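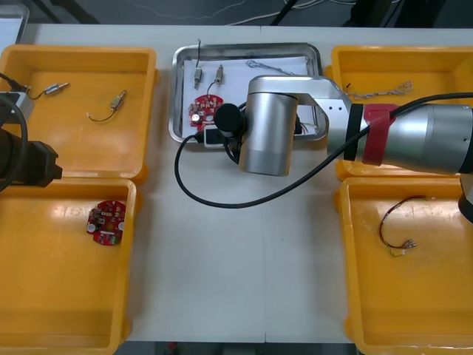 Mutard Parts Text Set

README and data card, version 7

Summary

Mutard is a collection of short written descriptions of small hardware and electrical parts, paired with the category each part was filed under by the person who entered it. The text comes from the inventory system of Drilarness, a parts distributor, and was exported, cleaned and relabeled between July and the release date below. The set is meant for work on text classification, duplicate detection and search over short, messy product records.

Released: Monday, September 30, 2019
Maintainers: Jae-in Wang (export, cleaning), Seul-gi Gil (labels, documentation)
Language: English, with scattered part codes and abbreviations
Format: UTF-8, tab-separated, one record per line

Contents of the archive

records.tsv – the main file
categories.tsv – category codes and their full names
pairs.tsv – record pairs judged to be duplicates or not
abbrev.txt – abbreviations found in the descriptions, with expansions
CHANGES – version history
LICENSE – terms of use

Fields in records.tsv

record_id: A string, unique within a version. Identifiers are stable from version 4 onward. Before version 4 they were reassigned with every export and should not be used to join files.

description: The description as typed by the clerk, after the cleaning steps listed below. Never empty. Maximum length is 100 characters, a limit set by the inventory system. Descriptions that reached the limit were cut there by the system and often end inside a word. They were left as they are.

category: One of 19 codes. See categories.tsv.

category_orig: The code in the inventory system at the time of export, before relabeling. Empty if the record had no category.

unit: The unit of sale (each, pack, reel, foot, box). This field is unreliable for wire and cable, where "each" was used for both a single cut length and a full spool.

site: Either A or B. The two sites used different entry forms until they were merged, and the style of the text differs. Site A clerks tended to put the noun first ("SCREW, PAN HEAD, ZINC"). Site B clerks mostly wrote in ordinary word order.

Fields in pairs.tsv

id_1, id_2: Record identifiers.

same: 1 if both records refer to the same part, 0 if not, blank if the annotators could not decide. Blank rows should be dropped before scoring.

There are 2,000 pairs. They were not drawn at random. Candidate pairs were chosen by word overlap, so the share of true duplicates is much higher than in the full set. A threshold tuned on this file will be too generous when applied to all of records.tsv.

Cleaning

Steps were applied in this order:

1. Control characters removed, runs of spaces reduced to one.
2. Customer names and order numbers removed with a pattern list, then by hand.
3. Internal shelf codes replaced with the token SHELF.
4. Exact repeats dropped within a site. Repeats across sites were kept.
5. Inch marks normalized. The export held four different characters for this purpose.

Case was not changed. Spelling was not corrected. "Conector", "conn." and "cnctr" all occur, and removing this variation would defeat the purpose of the set.

Labeling

The original categories grew over a long period and overlapped. Terminals, for example, could be filed under connectors, wire accessories or general electrical, and the choice depended mainly on the site. Seul-gi Gil wrote a new scheme and relabeled every record with it. Jae-in Wang relabeled a sample independently, and disagreements in the sample were settled by discussion. The written rules were then revised and the affected categories were gone over a second time.

Two rules account for most of the remaining confusion:

– A part sold with a lead attached is filed under the part, never under wire.
– A kit is filed under KIT even when all of its pieces belong to one category.

Known problems

The category OTHER is large and should be treated as a mixture. Sung and Erent are product lines in the catalog, and records from both lines carry the line name at the front of the description. A classifier will pick this up quickly, as each line falls almost entirely within one category. Remove the two names before training if the results are meant to carry over to other catalogs.

Metric and inch sizes are mixed, sometimes in a single record. "M" may stand for metric thread, male, or medium. The file abbrev.txt lists all three expansions and makes no attempt to choose between them.

Suggested split

No official split is provided. Splitting by site gives a harder and more useful test than a random split. Records linked by same = 1 in pairs.tsv should be kept on the same side of a random split.

Changes in this version

Shelf code replacement extended to site B. Category FIT divided into FIT and VALVE. Trailing tab removed from categories.tsv.

Terms

Free for research and teaching. Redistribution of modified copies is allowed if the version number is changed and this file is included. Corrections can be sent to either maintainer – please quote the record_id and the version.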